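How to get your restocking crew ready for a two-arm shelf robot

I run the back room at the Kuna store on Udlow Street, and since August we've had a two-arm robot helping on the canned goods aisle. I got plenty of things wrong at first, so let me walk you through how I'd do it now.

Start with the people. Before anything gets plugged in, sit the crew down and tell them which jobs are moving and which are staying. On our floor the robot took the low shelves (my knees say thank you!) and the late facing-up round. Ordering, date checks, damaged stock and anything a customer asks about stayed with us. Put that on paper and pin it up by the time clock, or you'll be answering the same question for a month.

Next, pick a small product list. We started with 25 items, all cans and small boxes, and I wouldn't go bigger. Leave out bags and anything floppy. We're up to 300 now, but we added them slowly, and Heather Hepburn from the night crew got the final say on each one.

Then rehearse in the simulator before you touch a real aisle. Ours came with the Hoder planning software, and it's easier than it looks. Build one shelf unit, drop in a few products, and don't line them up too nicely — real shelves are a mess by four in the afternoon. Put one item on its side and another at a bit of a tilt, then run a pick with one arm while the other stays open and waiting. Watch the gaps between the boards most of all, as that's where a hand needs room to get in and back out. Let everybody on the crew have a turn at the mouse, including the ones who say they're not computer people.

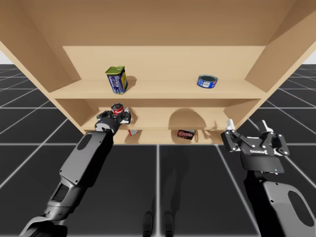

Vaughn Benavides told me he'd have skipped the simulator and spent those hours on the floor, and that what worried him was his shifts getting trimmed once the low shelves were covered. Fair enough, and you need an answer ready for that one. Ours was that hours stayed put through the first season, in writing, and the time saved went to checking dates and helping customers.

Last bit is the handover. Have 2 people on every shift who can pause the robot, clear a dropped can and start it again. Keep a notebook next to the charger and write down every stop, even the silly ones. I read mine with a coffee before opening and move products on or off the list from there. Our Lyimo label printer lives on the same cart, so new shelf tags get done on the same trip.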